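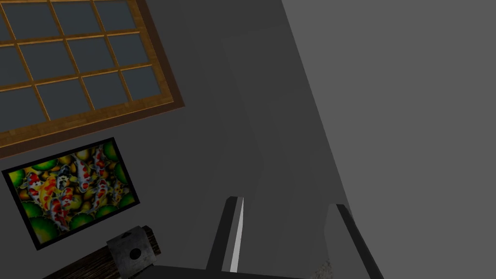 Oltine Simulation Group / Arm and Gripper Team

Home Guides Faults Downloads Contact

How to track down a tilted wrist view in the simulator

If you've come to this page, you have probably just loaded a room, looked through the wrist camera and found the window running off at a steep slant. Take a breath, pour yourself something nice, and don't start deleting things (I did, the first time, and lost a whole afternoon of perfectly good settings).

The trouble showed up for us in March, in the room we call Justatstead. The arm would set off for the counter, end up with its open fingers pointed at a bare stretch of gray wall, and carry on with the job as if all was well! The run log said nothing unusual, so we went through the views one by one, and I'd suggest you do the same.

Start by pausing the run. Please don't press Home yet, as that wipes the joint angles you'll want in a minute.

Next, open the wrist view and look at the straight things in the room. In ours, the window and the koi painting under it lean at the same angle. When the wall and everything hanging on it agree like that, the room model is most likely fine and the wrist is what you should be checking. If only one item leans, go to the Bosen guide on loose props.

Now open the joint panel and compare the last wrist joint with the value in your start file. A small difference of 2 degrees or less is normal drift and you can leave it be. Ours was miles off. The start file had been saved by the old Panasiuk exporter, which lists the joints in a different order, and the loader had swallowed it without a murmur.

Re-save the start file with the current exporter, reload the room, and step forward 100 frames by hand with the fingers open. Keep the wrist view up the whole time. If it still leans, clear the cached poses and load once more.

One serious word before you go. Never send a start file to the real arm until it has passed this check, and keep the speed limit on for the first run afterward. A swapped joint on a screen costs you some time, but on the bench it can swing the wrist toward whoever is standing there, so keep a hand near the stop button.

Filed under: Simulation, Faults and Fixes, Wrist Joints

Contact the team | Copyright Oltine | Back to top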